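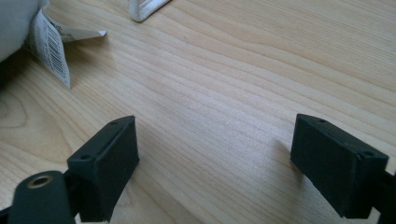 Radomir Dumitrescu
Lecturer in Systems Administration, Otudgate College

Chapter 2
Software Updates and Release Channels

An operating system is never finished. Faults are found after it has been released, new hardware has to be supported, and people ask for features. The supplier answers with updates, and someone has to decide when each machine receives them.

Most suppliers divide their users into channels. A test channel gets new builds early and often. A stable channel gets the same changes later, once the worst faults have been reported and mended. Hareta, the desktop system used in the exercises, has both. Its test build 334 is the starting point for the work in this chapter.
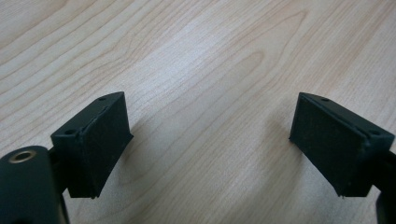
Figure 2. Light wood grain.

A build number shows the order in which versions were made. It says nothing about quality. Before installing any build, read the release notes and look for the list of known faults.

Large sites seldom update every machine at once. At Massawe, a firm with offices in two towns, the support team installs each update on 30 machines first and leaves them in normal use. Faults are logged in Skuresis, the ticketing tool introduced in the last chapter. The remaining machines are updated when the log has been checked.

You will also need to know how to go back. Some updates can be removed from the settings menu, while others need a full restore from backup. Section 2.1 deals with the first kind.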